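I've been oiling wood tabletops the lazy way for years now, and it works fine for me. Get a soft rag and a food-safe oil, and leave yourself an evening.

1. Wipe the top down and let it dry overnight.
2. Sand lightly along the grain – never across it!
3. Pour on a little oil (way less than you think) and rub it in.
4. Wait 40 minutes, then buff off whatever's left.

I do a second coat after 6 hours and keep plates off it till the next day. Pale wood shows every blotch, so I check mine under a bright light before calling it done.

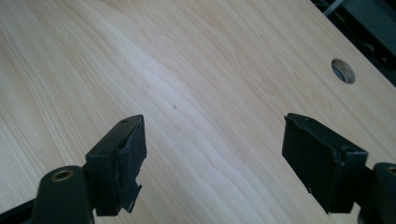 One reader wrote in that two coats weren't enough on her old desk and that a third, put on a week later, finally evened it out. I'd try that on a dry top.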